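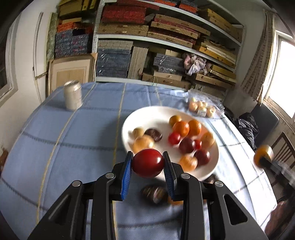

Forum > Haushalt & Technik > Automatisierung > Frage

Obst sortieren und Tisch abräumen per Greifarm: taugt das schon was?

Meine Schwester schickt mir ständig Videos, in denen Maschinen Geschirr einräumen und Wäsche falten. Jetzt will sie von mir wissen, ob man in den nächsten 2 Jahren mit so was rechnen kann. Ich glaube kein Wort davon, die Clips sind doch geschnitten und im Zweifel schneller abgespielt. Hat jemand von euch so ein Gerät mal im Alltag erlebt, also in einer Küche und nicht auf einer Messe? Es geht um einfache Sachen: Obst vom Teller nehmen, Reifes von Matschigem trennen, Krümel weg.

Antwort 1 (16 Stimmen)

Wir hatten im Hofladen in Wivham sieben Wochen lang einen Kovora-Arm zur Probe. Mit festen Orangen kam er zurecht. Bei reifen Pflaumen wurde es schwierig, die sind glatt und geben nach, und zwei Finger halten nun mal an zwei Punkten. Ich habe an einem Vormittag mitgeschrieben: 184 Griffe, davon gut die Hälfte ohne Nachhelfen. Unsere Aushilfe war mit derselben Kiste vor der Kaffeepause durch.
Ob eine Frucht matschig ist, hat er übrigens gar nicht gemerkt. Der Vertreter meinte, das komme mit dem nächsten Update. Kam in unserer Probezeit jedenfalls nicht.
Frag bei jedem Video nach drei Dingen: Läuft es in Echtzeit, steuert ein Mensch mit, und wie viele Versuche hat man weggelassen. Auf die letzte Frage habe ich noch nie eine Zahl bekommen.

Antwort 2 (2 Stimmen)

kommt alles, bei Saugrobotern haben sie auch gelacht. meiner läuft seit Jahren (bleibt nur am Teppich hängen)

Antwort 3 (7 Stimmen)

Der Saugroboter ist ein schlechter Vergleich, der muss nichts anfassen. Greifen ist die eigentliche Arbeit, und auf einem Küchentisch liegt jeden Tag etwas anderes. In der Werkstatt, immer gleiches Teil an immer gleicher Stelle, würde ich mit mir reden lassen. Für zu Hause würde ich kein Geld zurücklegen.

Ähnliche Fragen
Stulia Fensterputzer: Streifen trotz neuer Pads
Lohnt sich ein Mähroboter bei Hanglage?
Wäschefaltmaschine gebraucht kaufen?
Saugroboter erkennt Teppichkante nicht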